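Ticket 368 – Felt mat, square, gray
Subject: Mat "lies flat" and "keeps plates quiet" – neither, so far
Opened by: Stavros Atanasov
Handled by: Raimonds Paulauskas
Product: Hjaltested table pad, speckled gray
Status: Closed, partly resolved

Opening message (Stavros)

I bought the Hjaltested pad from your Nallell shop for a white table with rounded corners. The listing says it lies flat out of the bag, stops plates from sliding, and brushes clean of crumbs "in one pass." I have had it on the table since the start of August and I would like to know which of those three was tested on a real table with real food.

Problems as I see them:

The corners lift. All four of them.
Crumbs from anything with a crust go into the felt and stay there.
It is thicker than I expected from the listing, and a glass set down near the edge leans.

I am not asking for a refund yet. I am asking whether this is a bad one or whether they are all like this.

Reply (Raimonds)

Hi Stavros, thanks for the detail. Lifting corners are nearly always from the pad being rolled in shipping. Please turn it upside down, put something heavy and flat on it overnight, and try again. For crumbs, use a dry, stiff brush and work in one direction. A damp cloth pushes them deeper.

Can you also tell me how the pad is placed on the table? It should sit fully on the surface.

Reply (Stavros)

I have done the overnight thing. Two cutting boards and a box of tiles. Three corners went down and stayed down. The fourth went down and was up again by lunch. So I will give you three quarters of a point for that one.

On the brush: I own a stiff brush. The instructions that came in the bag say "wipe with a damp cloth." Your shop page says the same. Now you say a damp cloth makes it worse. Which is it? I had been using the cloth, as told.

As for placement, it hangs slightly over the front of the table. I like the plate closer to the chair. I don't see how that would lift a back corner, and it's a back corner that lifts.

Reply (Raimonds)

Fair point on the instructions. I asked the people at Statari who write our care cards and the damp cloth line was meant for a different pad with a coated top. It got copied over. I have asked for it to be changed.

The overhang could matter a little, as the front pulls down under its own weight. I would still like to rule it out. Could you do a plain test with the pad pushed back, then a second with it where you like it? Same plate, same kind of bread, so we are comparing like with like.

Reply (Stavros)

I doubt gravity on a sliver of felt is the culprit, but fine. I used a plain round plate with a low rim and a glazed roll, the curled kind that sheds everywhere as soon as you tear it. If the pad can cope with that one it can cope with toast.
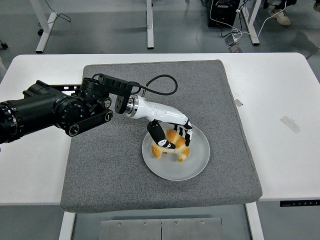
With the pad pushed all the way back: the bad corner lifted anyway. It took most of the morning to do it, where before it took less, so maybe you have a small part of a case. With the pad where I like it: lifted before I had finished my coffee.

Sliding. I pushed the plate with one finger, then with the flat of my hand. It stayed put with the finger. With the hand it moved and took the pad along for the ride. So the plate does not slide on the pad, I'll give you that much, but the pad slides on the table. The listing is silent on this.

Noise. Better than bare table. I can't fault it there and I did try.

Crumbs. I brushed one way, dry, like you said. Most of the big flakes came off. The small ones did not. I went over it again and got some more. "One pass" is a fantasy. I then turned the pad over above the sink and slapped the back, and that got more out than both rounds of brushing put together. You may want to put that on the care card.

Reply (Raimonds)

That is a better test than the one we have on file, thank you. A few things from my side.

The slapping trick is good and I am passing it on. Vacuuming with a soft nozzle on low also works on this felt. I would keep the nozzle away from the raised edge.

For the sliding, the Hjaltested has no grip backing. The Braltelard does, and I think the two listings share a line of text that only fits one of them. I can send you a grip sheet at no cost. You cut it a bit smaller than the pad and lay it under.

For the corner, I looked up the batch, which is 211. We have had 2 other reports of a single lifting corner from that batch. I can't prove the cause but I don't think it is your table.

Reply (Stavros)

So it was the batch, and I spent two mornings watching felt. All right.

Send the grip sheet. I will believe it when the pad stays still. I would also like a replacement pad, from any batch other than 211, and I would like it shipped flat if that is something you people can do.

I notice nobody has answered me on the thickness.

Reply (Raimonds)

Sorry, I missed that. The thickness is as designed. A glass near the edge will lean because the felt is softer there. We suggest keeping glasses on the bare table or well in toward the middle.

Replacement and grip sheet are going out together, flat, between boards.

Reply (Stavros)

"Keep glasses off the table pad" is quite a thing to say about a table pad, but at least it is clear.

Both arrived. All corners down after four days, no weights used. The grip sheet works on a clean table and works less well once there is flour under it. Crumbs same as before. You can close the corner part. I would leave the crumb part open until the listing stops saying "one pass."

Internal note (Raimonds)

Corner: resolved by replacement. Sliding: resolved with grip sheet, customer not fully convinced. Crumbs: listing change requested, care card change requested, no date for either. Thickness: no fault found.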